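Cold Water, Clear Heads: Staying Safe When the River Rises

Every autumn, walkers in the upland valleys set out to cross streams that were ankle-deep a month before. Most reach the far bank without difficulty. A small number do not, and the Pilside Valley Rescue Association would like that number to be smaller still.

The Association attends incidents across 735 square kilometres of moor and woodland. Its training officer, Ishbel Dalgleish, has reviewed the team's river callouts and finds the same pattern in many of them: a late start, a path that the party had walked before, and a reluctance to turn back within sight of the car park.

Before you leave

Check the rainfall for the whole catchment, including the high ground you will not be visiting. Rain on Purves Hill in the morning may reach the lower fords by mid-afternoon, when the sky over the valley is quite clear. Leave a written note of your route and the time at which you expect to return. Parties should carry a map on which bridges have been marked in advance.
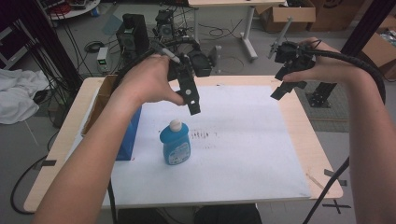
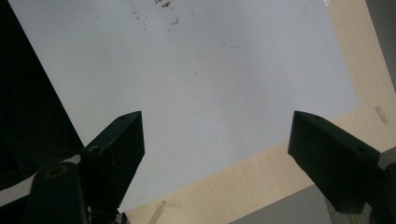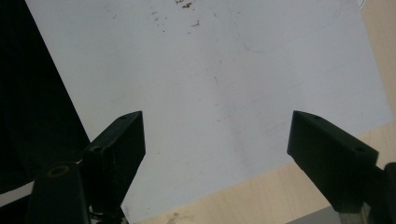 At the water's edge

The Association's advice is to use a bridge wherever one exists, even where this adds 7 kilometres to the day. If a crossing cannot be avoided, look for a wide, shallow section with a clear run-out below it. Avoid bends, where the outer bank is often undercut. Water above the knee that is moving at walking pace should be left alone.

Unfasten the chest and waist straps of your rucksack. Keep your boots on. Face upstream, use a pole as a third leg and move one foot at a time.

If you fall in

Release the rucksack if it is dragging you under. Roll on to your back with your feet pointing downstream, and work towards the bank at an angle. Do not try to stand in fast water, as a trapped foot is among the most serious hazards a swimmer can face.

Effie Chisholm, who farms beside the Flerkeo Burn, has twice called out the team on behalf of strangers. "People see the far bank and think of it as close," she says. "I would ask them to look at the water instead."

Copies of the Association's river safety leaflet are available from the Pilside visitor office, which opens at 9 am from September.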